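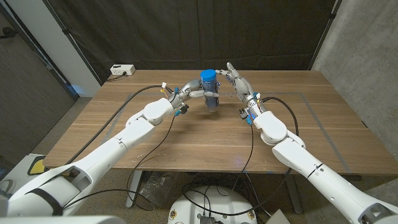
One reader of the last post asked why the grasp controller closes on position at all, when the fingers report motor current. Fair question. In Ovar both run together: position until contact, then a current limit per finger, checked at 200 Hz.

The weak part is the handover to the second hand. The planner treats the held container as part of the left arm, so the right hand's approach gets rejected as a collision. I now whitelist the fingertip links for the last 20 mm — crude, but it plans.

Logs go to Edora, 1,418 lines per attempt. Trimming those is next.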